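Call for participants: teaching robots to fold by hand guidance

The Briltari group is looking for 17 adults for a study in May. Experience with robots is not needed.

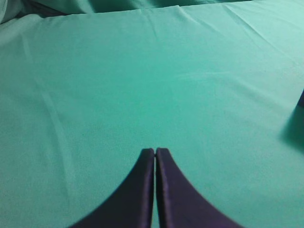

Our method learns cloth folding from short demonstrations by ordinary people. You guide the arm, and the wrist camera records. Creases like the ones in this green cloth are what the method must learn to handle. Each person gives nine demonstrations.

Please write to Niilo Hämäläinen at Briltari and tell which mornings suit you.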